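Work, Automation and the Household Task
Notes for Unit 3: Demonstrators and the people who work beside them
Module convenor: Annelies Berchtold
Revised April 2023

These notes accompany the third unit of the module and should be read before the seminar. Students who missed Unit 2 are advised to read the chapter on task analysis first, as the terms used there are taken as known.

1. Scope of the unit

In the first two units we considered automation as it has usually been met in factories: a machine takes over a step, and the persons who performed that step are moved, retrained or dismissed. The present unit deals with a different arrangement, in which people are employed to perform ordinary tasks so that a robot may later learn them. The work is done with the worker's own arms, using hand-held grippers, and the movements are recorded. Clearing a plate or placing a cup in a microwave oven becomes paid work with a method, a supervisor and a standard of quality.

2. Terms

Demonstrator: the person who carries out the task while it is recorded.
Episode: one complete performance of a task, from the agreed starting position to the agreed end.
Reset: the return of all objects to a starting position between episodes.
Reviewer: the person who accepts or rejects episodes.

It should be noted that resets are commonly left out of job descriptions, although they may take up a large part of a shift. Konrad Frei's reading on hidden work (see the reading list) treats this point at length.

3. The work at hand

The task considered here involves a microwave oven on a table, with tableware to be handled by means of two grippers. Students should give attention to the posture of the demonstrator and to the room in which the work is done.

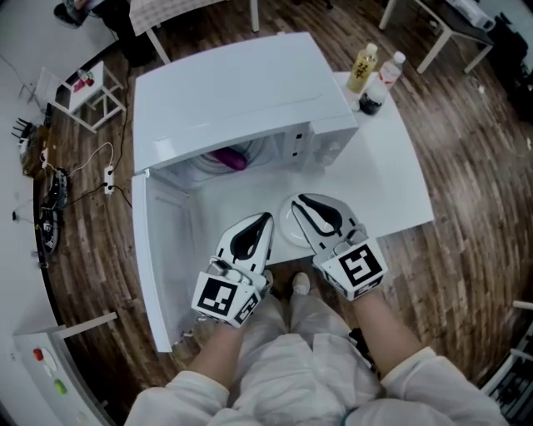 Views from the hand-held grippers:
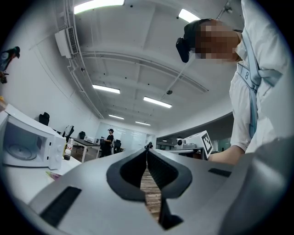
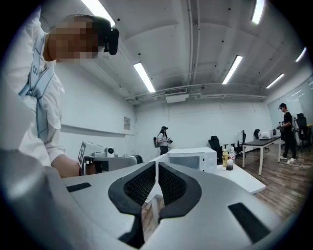
The first matter for discussion is skill. A demonstrator must set aside the habits of the hand. Fingers can feel the rim of a plate and correct the grip without thought, while a gripper must be brought to the rim at a suitable angle and closed with care. New demonstrators tend to hurry. Experienced ones work at an even pace, and this evenness is what the employer is paying for. Whether it ought to be recognised as a trade skill, with a grade and a rate of pay attached, is an open question and a suitable subject for the written assignment.

The second matter is fatigue. Holding a tool in each hand with the arms extended places a load on the shoulders and wrists, and equipment worn on the head adds to the load on the neck. Rest periods should be fixed in advance and should not depend on the number of episodes completed.

The third matter is observation. Recording equipment carried by a worker may also record colleagues who have no part in the task. An employer should state in writing who may be recorded, how faces are treated, how long the material is kept and to whom a complaint may be addressed.

4. Case for discussion: Holzer at Sadasberg

Holzer operates a recording site at Sadasberg with 12 demonstrators. Its first pay scheme, named Zerka, set a target of 100 accepted episodes per shift, with a bonus above that figure. Rejected episodes did not count, and demonstrators were not told why an episode had been rejected. Costel Mladenović, then a shift leader, reported that staff had begun to avoid the harder tasks and that resets were being done carelessly.

In October the target was withdrawn. Roughly a fifth of each shift was set aside for resets and rest, and reviewers were required to give a reason for every rejection. Brigitta Hämmerli, who represented the staff, had also asked that demonstrators take turns as reviewers. Management agreed to this for a trial period only.

5. Preparation for the seminar

Read the case above and prepare short notes on the following:

Which parts of the demonstrator's work were left unpaid under Zerka?
What might be gained, and what might be lost, if demonstrators review one another's episodes?
If the robot later performs the task without help, what does the employer owe to those who demonstrated it?

6. Reading

Frei, K., Hidden Work in the Automated Workplace, chapters 2 and 3.
Prantl, L., Pay by the Piece: Old Schemes and New Tools. Ilwood Papers on Work.

Copies are held at the department office. Written assignments are to be handed in to Leopold Prantl, with the student's name on the cover sheet only.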